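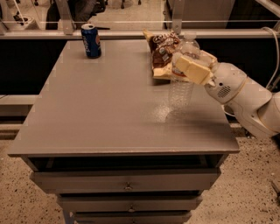
Search this notebook Enter keywords Go

9/30/18, Ornden cell, right arm

Well, I finally got a good long stretch at the gripper today, and I'm a lot happier with it than I was at breakfast! Brodie had left me a note saying the fingers were closing a touch crooked (thanks, Brodie, lovely clear note as always), so I backed off both finger screws, cleaned the faces with a damp cloth and set them square again against the little steel block Jarmila keeps in her desk.

Closing force was at 779 on the controller, which is far too keen for a thin plastic bottle. I brought it down to 400 and saved it as the new default. Please don't go higher without having a word with me or Thongchai first, he has the old log from June and knows which settings crushed things.

Cycle counter read 3242 when I started. I re-homed the wrist after the finger work, and the offset came back as 129, same as last time, so I've left it alone.

Still to do: the grey cable wants a proper clip, I don't love how it loops. Dušan thinks Procházka will have the right size and he's going to ring them. Also more grease, we're down to the last tube.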